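4.2 The unmade chair

Little has been written on the plastic chair with removable legs, and most of what exists came folded inside the box. The households in our Predwood sample own a great many of these chairs all the same. Of the 76 homes that completed the seating inventory, more than 5 had at least one chair that was, on the day of the visit, in pieces. We call this an unmade chair, by analogy with the bed. The owners called it "the chair," or "that," with a gesture.

Section 4.1 dealt with where finished chairs are kept. The present section takes up the chair before it is finished, and in particular the question of which room gets to have it. Instructions tend to suggest a clean, flat surface with plenty of space, a phrase that describes few rooms in Predwood and no rooms at all in Tisness, where the pilot was run. Participants mostly settled for the living room. It offered the largest piece of open floor or the largest table, and it offered company, in the sense that other people were already there and could be asked to hold something.
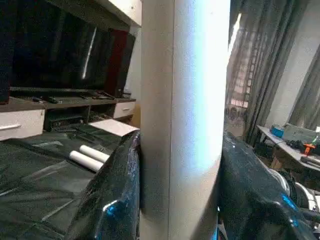 Figure 3. Upright tube in the living room, with the television off and speakers alongside it.

The living room has its costs. It is furnished for sitting and looking, and assembly is a matter of standing and not being able to find things. Long parts get in front of whatever the room was arranged around. One participant in Drostodthorpe, our comparison site, reported that a chair had gone together quickly "apart from the football," a period we later established to have been most of an afternoon. We have coded such intervals as pauses. Angeliki Papadakis would have preferred to code them as leisure, and the disagreement is preserved in the appendix.

The order of work was more regular than we expected. Nearly everyone turned the seat over first. Nearly everyone then put a leg in the corner they could reach without moving their feet, and went on from there. What varied was the last leg, to which we now turn at a length that one reviewer has already called generous.

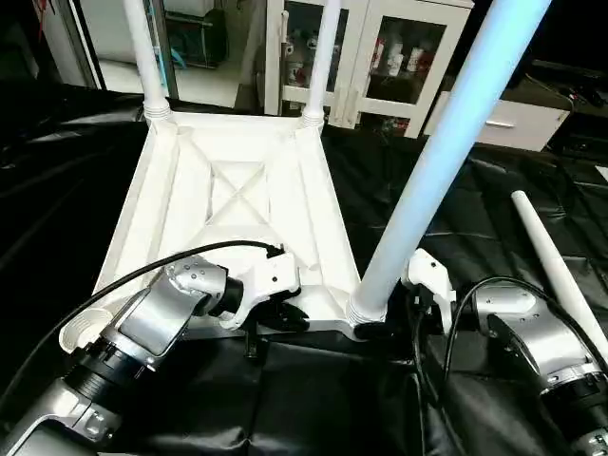
The last leg is the point at which a chair most often stops being a project and becomes a piece of scenery. Marchuk's term for this is the "three-leg plateau," and although we resisted it for as long as we could, it has proved hard to improve on. With three legs in, the thing looks like a chair to anyone passing the door, and the incentive to continue drops accordingly. The white one upside down on the black cloth has reached exactly that stage: three legs up, a round open socket at the remaining corner, and a loose tapered piece of the right shape lying beside it on the fabric. A chair in this condition is also at its most informative. The X molded into the underside of the seat and the ribs running out toward the corners will be out of sight again once it is stood up, and several owners told us they had not known their chairs had any such thing. One was rather moved.

We asked each household how long its most recent plateau had lasted. Answers ran from 6 minutes to 158 days. The longer figure comes from a household with a bench.

Surfaces nearby complicate matters. Any flat top within arm's reach of an unmade chair attracts small items, and participants were vague about which of these belonged to the chair. Asked to sort a pile into chair and other, two people in the same kitchen produced different piles, then a third pile, then tea.

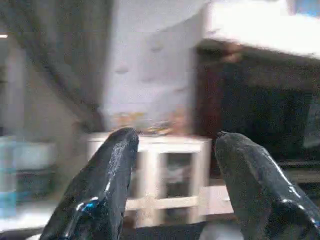
Linnea Boström, commenting on an earlier draft, objected that the plateau is an artifact of our visiting hours. People put chairs down when a researcher rings the bell, she wrote, and then we come in and discover that chairs have been put down. We accept the point in full and have no remedy for it. A diary version of the study was tried in Tisness in March and returned mainly blank diaries, along with one very good account of a wardrobe.

A second difficulty is the underside itself. Once the seat is turned over, its near and far edges must be told apart by people who have only ever known it from above, and the ribs are of limited help to a reader without training. Participants spoke of "the busy side" and "the plain side." Leg fittings were described with more confidence, usually with a twisting motion of the hand, including by owners whose legs simply pushed in.

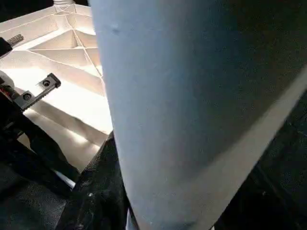

Figure 4. Ribbed white underside with a short threaded column; pale blue-gray cylinder, slightly dented, at right.

Dents, scuffs and the like were recorded but kept out of the analysis. Owners attributed them to the shop, to the previous tenant, or to each other, and our consent form did not cover the third category.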